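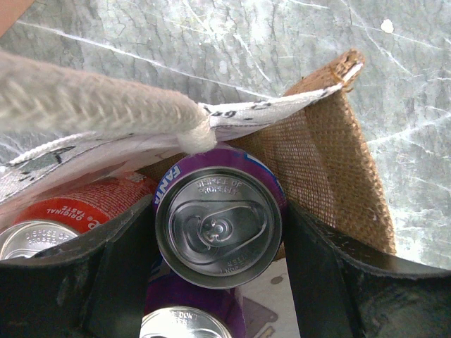
Subject: Re: Voluntaries when the swell box won't shut

Hello all,

Sorry for the slow reply, I've been away playing for a wedding and then a funeral and then another wedding, all in three different churches with three different ideas of where middle C ought to be. I did read everybody's messages, though, and Vira's has been going round in my head ever since, so I'm going to answer that one properly and let the rest of you carry on about pedal shoes.

Vira Zinchenko wrote:

> I have been asked to give the August lunchtime recital at Telatstead and I
> went over to try the organ yesterday afternoon. It's a dear old thing but
> the swell shutters only close halfway, the Great to Pedal coupler comes on
> when it feels like it, and the bottom octave of the Pedal flue is very slow
> to speak. I had been planning the Vasseur suite and some of the big
> Bach, but now I'm wondering if I should throw the whole programme out
> and start again. Has anyone played there lately? And does anyone know how
> loud the blower is if you leave it on between pieces? I'd also be glad of
> advice about page turners, as mine has moved to Cardiff.
>
> Vira

Right then, Vira. I played Telatstead two summers running, and I've a soft spot for it, so please take all this as coming from a friend of the instrument.

First, the shutters. They were like that in my day too. The linkage has a long wooden tracker that runs under the walkboard, and when the church is cold it behaves, and when the church is warm it doesn't. In August it will be warm. What I did in the end was to forget the box altogether and do everything with stops. That sounds drastic but most of what we lean on the swell pedal for can be managed by taking off the Oboe and adding it back a bar later than you'd like. The one place it really hurt was in a slow romantic piece where I wanted it to die away to nothing, and instead it died away to a sort of mutter and stayed there. I put that piece second instead of last the following year and no one minded.

The coupler is another matter. I'd never trust it in a fugue. If you draw it before you start and leave it alone it will usually stay on, but don't go taking it off and putting it back in the middle of a page. I had it drop out on me eight bars from the end of a big toccata and I finished with a lot of noise upstairs and a pair of feet pedalling away to themselves underneath. Someone told me afterwards how much they liked the quiet ending!

As for the slow bottom notes, you just have to play ahead of yourself. Practise the pedal line on its own with a recorder running down in the nave, by the font if you can, and listen back. You'll be horrified and then you'll adjust. I found that anything down to the bottom F was all right, and below that I needed to be early by what felt like an indecent amount. The 16 foot on its own is hopeless for anything that moves. Add the 8 foot and it gets its consonants back.

Now the programme. I wouldn't throw it out. The Vasseur will sound lovely there, particularly the middle movements, which want that rather breathy Stopped Diapason and hardly any pedal. I'd keep all of it. The big Bach I'd swap for one of the smaller ones, or for a set of chorale preludes where you can give each one its own colour. The Great flutes are the best thing in the building and they hardly ever get heard on their own, because every visiting player goes straight for the Mixture. (The Mixture is best left in the cupboard. I think it was somebody's good idea in the seventies.)

I'd also watch the length. They advertise it as a lunchtime recital, people bring sandwiches, and a fair number of them have to be back behind a desk afterwards. My first year I overran and lost the back four pews during the last piece, and you can hear every footstep on those tiles. 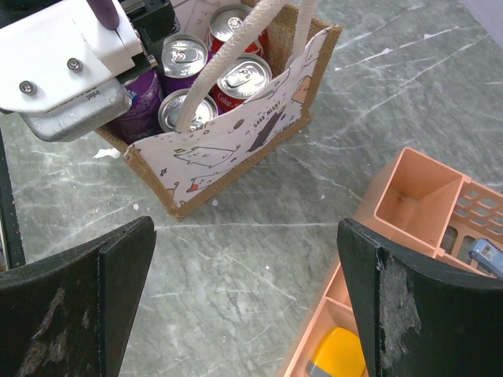

Should you leave the blower running between pieces? Leave it on from the moment you sit down until after the last chord. It's a steady hum that people stop hearing in a minute or so, and the wheeze it makes starting up from cold is far worse, quite apart from what it does to the tuning of the reeds.

While I think of it, the reeds were out last time I was there and I doubt they've improved. The Trumpet was usable from tenor C upwards, as a solo, if you picked your notes. Zoriana Polishchuk played there after me and she had better luck with it than I did, but she's braver than me and also she brought her own tuning knife. Zoriana, if you're reading, do chip in, and please tell the list about that Clumus you did as an encore, I've been trying to get hold of a copy for ages. I wrote to the Patutex people, who I thought had taken over the old catalogue, and they sent me a very nice reply about an entirely different composer.

Page turners. I've more or less stopped using one. I photocopy the awkward page from my own copy and stick it on a bit of card so it folds out to the side, and then I arrange things so that I only ever turn with the left hand in a rest. For the Vasseur there are two horrible turns, both in the finale, and the fold-out card deals with the first. For the second I simply learned the last five bars by heart, and I'd suggest the same, you've plenty of time. The music desk at Telatstead is shallow and slopes more than you'd expect, so take a couple of bulldog clips. I once had a whole volume slide gently into my lap in the middle of a trio sonata. I kept going with the feet, for what that was worth.

Also the bench. It doesn't go up or down. There are some wooden blocks in the vestry, behind the door where the hymn books are, and if you're taller than me (most people are) you will want them. Ask for them in good time, as the vestry gets locked once the flower people have gone. The lamp on the left of the console has a loose switch so bring a little clip-on light.
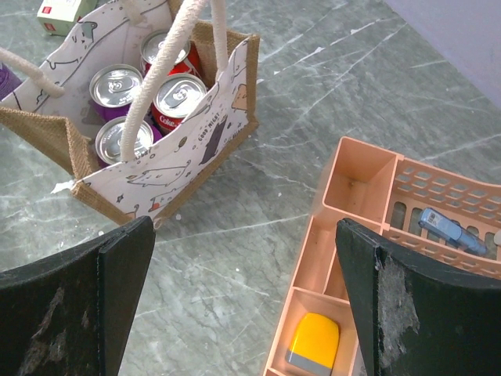 And do ask for a decent stretch of practice the evening before. They'll offer you an hour in the morning and it isn't enough, by the time you've found the blocks and remembered where the coupler lives. I had from 5 until they threw me out and I was glad of every minute. You get the building to yourself and you can go and sit in the pews and think about how the sound travels, which is quite oddly, by the way. From the console the Great seems to shout and the Swell seems miles off, and down in the nave it's very nearly the other way about. I'd been registering for my own ears all afternoon and had to change half of it. If you can persuade a friend to hold down a few chords while you wander about, so much the better.

One more thing about the audience, as it's the bit I wish I'd known. They like being talked to. I'm no public speaker and the first time I just bowed and got on with it, and it all felt a bit stiff. The next year I stood up before each group of pieces and said a few words, where the composer worked, what to listen out for, that sort of thing, and the whole room relaxed, me included. There's a microphone but you don't need it. Stand on the chancel step and speak to the clock on the back wall.

They keep the programmes very plain, one sheet folded, so if you want notes printed you'll need to send them early and keep them short. Mine came back with the Bach number wrong both times. Worth checking yours.

To the person who asked further up about fingering substitutions in the old French music, I've got some notes on that somewhere and will type them up when I've found them. They're in the piano stool, or they were before we had the floor done. And I'm still looking for a home for a run of back numbers of the diocesan organists' newsletter, if anyone wants them and can collect.

Vira, let me know what you settle on, and the time it starts. I'd like to come over and hear it if I can get the afternoon clear – I'll sit near the back and tell you truthfully about those bottom notes.

All best,

Maureen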